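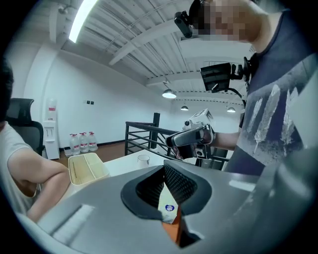 Photo: Etier workplace study, Hirton office. Reuse under the same terms as the data.

Gellcombe Handwork Set, release 2
README, last edited 15/01/2020

What this is

Gellcombe is a set of 1578 short recordings of people picking things up and putting them down again with hand-held grippers. It was made at the Hirton office of Etier, a packing and fulfillment firm, by the people who used to do the picking and putting down with their hands. They now do it more slowly, for science, and are paid the same.

The recordings are meant for training robot arms on small packaged goods. The notes that come with them are about the people, and in our view are the better half of the release.

What's in the folder

recordings/ one folder per session, numbered
notes/ 53 shift notes, typed up from paper, spelling left alone
tasks.txt the task list, including the ones we gave up on
changes.txt what moved between release 1 and release 2

How the work is done

An operator works standing up, with a gripper in the hand, a small camera strapped to the forehead and a screen hanging at chest height. The storage box on the table is divided inside, and most tasks come down to getting a small package into or out of a box like it. Sessions run in the ordinary office, so expect chairs, cups, the water dispenser and colleagues sitting nearby with their arms folded. We did not tidy up for release. Faces are pixelated.

What changed for the staff

Before the project, a packer was judged on speed. An operator is judged on whether the motion is clean, and several good packers found that their fastest habits were now listed as errors. The word "fumble" entered the office vocabulary in July and has not left.

Job titles changed twice. "Packer" became "demonstrator," then "motion contributor," a title that survived until somebody had to say it on the phone. The notes use all three.

Breaks got longer, which everyone liked. Talk during work got shorter, which fewer people did. Shift note 5 is a full page on this and worth reading before you write anything cheerful about the data.

The question that comes up most in the notes is what happens once the arms have learned enough. Management's written answer is in the notes folder. It is brief.

Known problems

Left-handed operators are underrepresented. Glare from the ceiling lights spoils parts of some sessions. Tasks marked "Painemal" use an older grip setting and should be kept apart from the rest — mixing them made our own test results worse.

Please don't use the set to rate or compare individual workers. We were asked to put that in writing by the workers.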